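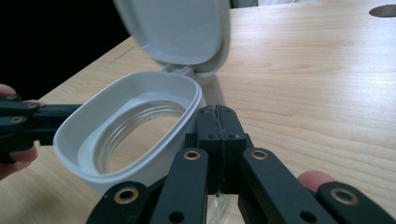

Packaging and Everyday Design
Lecture 3: Closures, or how we get into things

Handout, 03/10/2024. Bring it to the seminar. There are never spare copies.

A closure has two jobs. It must stay shut while the thing is in the lorry and open when the thing is in the kitchen. Most of the history of packaging is the history of firms managing one of these.

Main types

Screw closures. Cheap, old, well understood. The thread turns a twist of the wrist into a downward squeeze on the seal. A steep thread opens quickly and leaks. A shallow one seals well and annoys people with wet hands. Grumau sold a pickle jar for years that needed a tea towel and a second adult.

Hinged closures. The lid can't roll under the fridge, so people like them. The weak point is the hinge, a thin strip of plastic bent over and over. Polypropylene puts up with this very well. Cheaper mixes don't, and you end up with a screw cap that has no screw.

Press-fit closures. Think of paint tins. Opened with a coin, closed with a mallet, ruined by the paint in the groove.

Case: the Livodside test

Livodside asked 512 households to open and close the same tub every day through December. The lid passed. The label, which explained how to open the lid, was the most common complaint - it covered the thumb tab.

Compare Baltholm, who moved the tab to the back and then printed an arrow pointing to it. An arrow on a lid is usually an apology.

Terms to know: land, thread pitch, living hinge, back-off, removal torque. The last will be in the test. So will the difference between child-resistant and childproof, as the second doesn't exist.

Reading: Szénási course pack, chapter 2. Skip the bit on corks unless you enjoy corks.

For next week: bring one closure you dislike, emptied and rinsed. Rinsed, please.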